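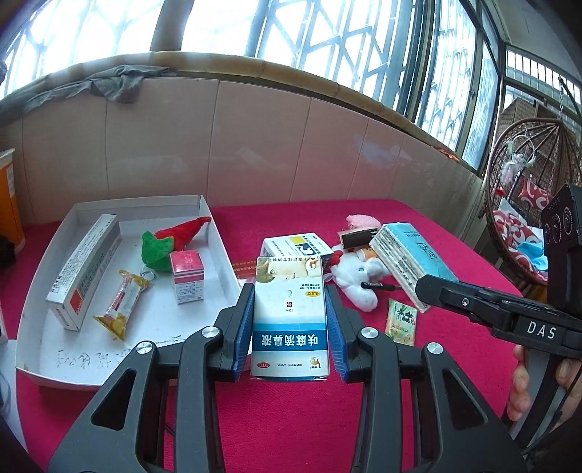

Nose drops, blue and white box.

December 26, 2025
4 min read

Woke up in the dark and could see my breath, or thought I could. The thermostat in the hall said 60. It was set to 68 when I went to bed. I stood there in my socks pushing the up arrow as if that would do anything, and listened for the furnace, and got only the refrigerator.

Went down to the basement with the flashlight. The Jekuta has a small window in the door panel with a light behind it, and the light was blinking, then a pause, then blinking again. The chart inside the panel has been unreadable for years. I switched it off at the wall, waited, and switched it back on. The little fan started and ran for a while. Then there was a click and the fan stopped. Did this a second time with the same result. Changed the filter, which was gray and furry and overdue anyway, and put it on the list to buy more.

My head is still full from the cold. Ears too, so that everything sounds like it is in the next room. Slept with two pillows and woke up with neither. I don't mind a cold much in a warm house.

Called Lubis Heating when they opened. The woman on the phone was kind and said they were sending one truck out today and I was on the list behind some people with babies, which I thought was right. She told me to check the pipe outside where the furnace breathes. I put on Dad's coat and the tall boots and went around the side. The snow had come off the roof there and packed up against the wall. The intake pipe was buried to the elbow. Dug it out with the garden trowel, and then with the real shovel once I had found it under the deck stairs. Went in, reset the furnace, and felt sure of myself. Fan, click, nothing.

So I waited. Brought the space heater into the kitchen and shut both doors. Made soup out of the Christmas chicken, with the carrots that had gone soft and the last of the barley. Let it go on the stove all morning, mostly for the steam. Kept the cabinet under the sink open so the pipes would get some of the heat, and left the bathroom tap at a trickle. Had toast and then more toast.

Mom called from Budidus at lunchtime. Rain there, the gutters running over, the power off and on all Christmas Day. She wanted to know if I was wearing a hat indoors. I was. She told me the story of the winter on Pemach Street when the boiler quit and we all slept in the dining room with the curtains taken down and used as blankets. I remember the curtains. I don't remember being cold at all, only that they smelled like dust and that I was allowed to have cocoa in the bed. She says it went on most of February. I would have said two nights.

Wrote some of the thank-you notes while I was stuck in the kitchen. Did the aunts first. My handwriting is worse every year and I signed one of them with my full name, Qistina Hutapea, like a bank form. Sent it anyway.

The truck came after dark. A young man, very quiet, with his own slippers for indoors. He had the panel off before I got to the bottom of the stairs. Flame sensor. It is a thin metal rod that gets a coating on it, and then the furnace can't tell that it is lit and shuts itself down. He took it out, rubbed it with a bit of steel wool, and put it back. It lit. We both stood and watched it. He also said the drain hose has a sag in it and I should have it looked at in February when they are slower. He wouldn't take soup but he took a couple of the ginger cookies for the truck.

The furnace was out for nearly 11 hours, going by when I got up. It could have quit well before that. The hall says 66 now and going up. The floor in the back bedroom is still like a sidewalk.

To do: filters. Steel wool, since ours is rusted solid. Hang the shovel by the door where it belongs. A stake or something bright to mark the intake pipe so I can find it next time. Call about the drain hose. Ask Mom which of us had the green curtain.

Going to bed with one pillow.

Recent entries
The tree is up and leaning
Barley, two ways
What was in the hall closet
Rain gutters, again

Contact | © Qistina Hutapea | Back to top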